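# Bestemari Display Cake with Wavy Candles

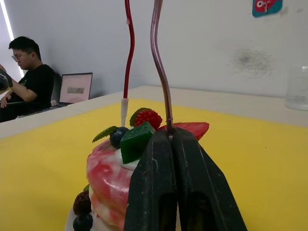
The Bestemari is a display cake for shop windows, bakery counters, photo sets and party tables. It is a model, made to be looked at and handled, and it holds its shape through a long season without any care beyond dusting. The layers are round and stacked, with bands of white cream between them and a shiny marbled finish in pink, red and white. Fruit and garnishes sit on top: a raspberry with a small green leaf, a strawberry slice, a blueberry, a mint leaf and a translucent green cube. Wavy candles stand up out of the topping, one in glossy red and one in a mauve-purple with a metallic sheen. The red one sits in a short white base that goes down into the cake.

Bestemari is part of the Perkolside range of display desserts. It is sold by Ferville, with the candles included. Replacement candles are sold separately.

## What it is for

Most of our Bestemari cakes go to bakeries that want something in the window all day. Real cake dries out under lights and has to be thrown away. Others go to party shops, which use the cake to show how candles, toppers and stands look together before a customer buys them. We also sell to schools that teach cake decorating and table service, where students practice setting candles and moving a cake from counter to table.

It also works at home as a table centerpiece or a prop for birthday pictures. If you are taking pictures, keep the main light to one side. The marbled layers are glossy and a flash pointed straight at them will leave a white spot.

## Placing the candles

The candles lift out and go back in. Hold each one low, close to the base, and push straight down until it stops. Do not screw it in. Do not press from the tip, as the curves in the stick will flex and it may go in at an angle.

Once a candle is seated you can turn it a little so the curves face the way you want. With two candles side by side, we find they look best when the waves do not line up exactly. Step back and check from the customer's side of the counter before you leave it.

To take a candle out, hold the cake steady with your other hand and pull straight up. If one feels tight, turn it gently while pulling. Do not pry against the fruit.

**The candles are for display only. Do not light them.** The finish is not made for heat, and neither is the cake. If you need a lit candle for a picture, use a real cake or add the flame afterward.

## The topping

The fruit and leaves are fixed at the factory and are not meant to be rearranged. Small differences between one cake and the next are normal – a leaf may sit a little higher, or a piece of fruit may be turned another way. The marbling is different on every cake too, so if you are buying several for one window and need them close in color, write that on the order and we will pick them out together.

The leaves are the part most likely to catch on a sleeve or a cloth. Lift the cake from underneath with both hands. Never pick it up by the fruit or the candles.

## Cleaning

- Take the candles out first and set them on a soft cloth.
- Dust the topping with a clean, dry makeup brush or a soft paintbrush.
- Wipe the marbled layers with a cloth that is barely damp, then dry them.
- Go over the cream bands with a dry brush only. Water leaves marks in the folds.
- Do not use alcohol, window cleaner or anything with grit in it.
- Do not put the cake under a tap or in a dishwasher.

Fingerprints show more on the glossy parts than on the cream. If the cake is handled every day, in a classroom for instance, a quick wipe at closing time keeps it looking right.

## Where to keep it

Indoors, dry, and out of strong direct sun. A south-facing window is fine with a blind or an awning, but the pinks will fade sooner without one. Keep it away from ovens, heaters and the top of a coffee machine. For storage, put it back in its box with the candles wrapped separately. Do not stack anything on the lid.

## Ordering

| | |
|---|---|
| Item | Bestemari display cake, wavy candles included |
| Range | Perkolside |
| Stock number | 278 |
| Packed | Single cake in a fitted box |
| Case quantity | 20 |
| Stand | Sold separately – see the Mbeki stand |

Single cakes ship from stock. Full cases are packed to order and take longer, so please allow extra time if you need them for the holidays. Orders for windows going up in December should reach us by the end of September.

The Mbeki stand is a plain pedestal with a flat top and goes with any round cake in the Perkolside range. The cake is not fixed to it. If your counter gets bumped a lot, put a few dots of removable putty under the cake.

## Common questions from buyers

**Can I use other candles?** Thin straight ones usually fit but may lean. The wavy candles are made for this cake and stand up better. We do not recommend making new holes.

**Is any part of it edible?** No. Keep it away from small children, who may try to bite the fruit. If it shares a counter with real food, put a small card beside it.

**Does it have a smell?** There can be a light smell when the box is first opened. Leave the cake out overnight with the lid off.

**A leaf came off. What do I do?** Use a very small amount of clear craft glue and hold the leaf in place until it grips. Do not use hot glue on the topping.

**Can I get it without fruit?** Not in this model. Usha Shetty in our order office can tell you which plain cakes are in stock.

## Returns and contact

Unused cakes in the original box can be returned. Check the topping before you sign for the delivery, and keep the packing if anything is damaged. For trade accounts and case orders, ask for Sowmya Sastry at Ferville. Please have the stock number ready when you call.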